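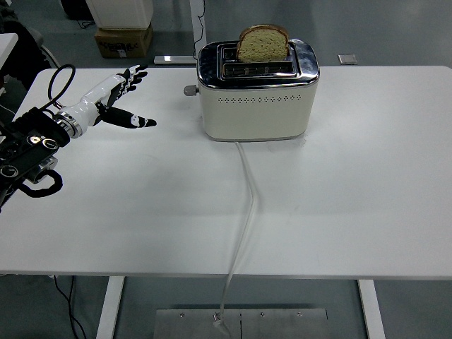 Photo: Samran Klinhom

samran_k
We plan the budget for September. One arm with hand costs 48 monthly payments at Hitunier, or we rent from Hesstead for 174 a day. Which one is better for small kitchen tests?

grostness10
Rent. You will use it 10 days and then it sleeps.

samran_k 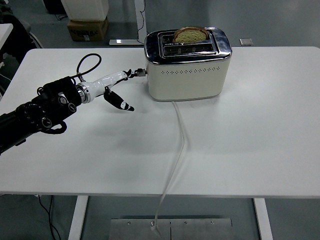

Finger at the side knob, bread in the rear slot.

tablefour
I disagree with renting — delivery was 600 extra for us, each way. Ask for this in writing.

samran_k
Thank you, I did not see this fee. I will ask Hesstead tomorrow.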